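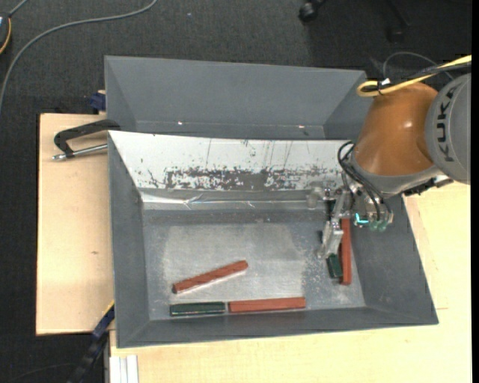 # Fixing protective stops when your arm picks next to a bin wall

If your picking cell runs great for the first few blocks and then dies with a force trip every time a block ends up near the side, this page is for you. I fought with this for most of July on our KUKA cell (we run it with the Ferneo grasp planner and the Drirkitz force logger) and I'd love to save you a few evenings.

The failure goes like this. The arm comes down for a block by the wall, the outside finger lands on the slope instead of the floor, the force spikes and everything stops. Clear it, restart, and it picks the same block and does it again. My log had 1,229 attempts in it before I sat down and sorted them by position, and wow, should I have done that sooner!

## Before you touch anything

Put the arm in the reduced-speed manual mode and keep the enabling switch in your hand. Don't reach into the bin to nudge a block while the program is paused. I did it once, a watchdog timed out and the arm went home over my wrist. No harm done, but I hit the e-stop every time now, even for a two-second fix.

## 1. Check that the bin hasn't moved

Jog the tool tip to the corners of the bin floor and compare with your saved points. Mine was off by 3 mm at one corner. Sloped plastic flexes, so a finger that leans on it over and over will walk the whole bin, clamps or no clamps. Retighten the clamps, push on the bin by hand in both directions, then teach the corners again.

## 2. Model the floor, not the rim

This was my real mistake. I'd measured the bin across the top and given the planner straight walls, so it thought it had all kinds of room down low. Measure at floor level and enter the slope as its own collision surface. In Ferneo that's under Container > Walls, and you have to save AND reload the cell or it keeps using the old box (grr).

## 3. Turn the wrist

For blocks lying along a wall, let the planner grab them by the ends if your gripper opens wide enough. If it doesn't, add a small push move first: fingers closed, tip beside the block, slide it toward the middle, lift, take a new picture, try again.

## 4. Set a limit on retries

Two tries per block, then skip it. Mine had no limit at all, and that's how one bad pose turned into an evening of grinding on the same spot.

## 5. Slow down at the bottom

I was descending at 300 mm/s right to the floor. I now drop to 40 for the last bit. It costs a little cycle time and I don't miss it.

## Testing it

Run 20 picks in manual mode with blocks placed against each wall on purpose, corners too. Then go to automatic with the gate shut. I did 800 picks and got four trips, all with a block standing on end in a corner, and I still haven't solved that one. If you have, please send me your settings!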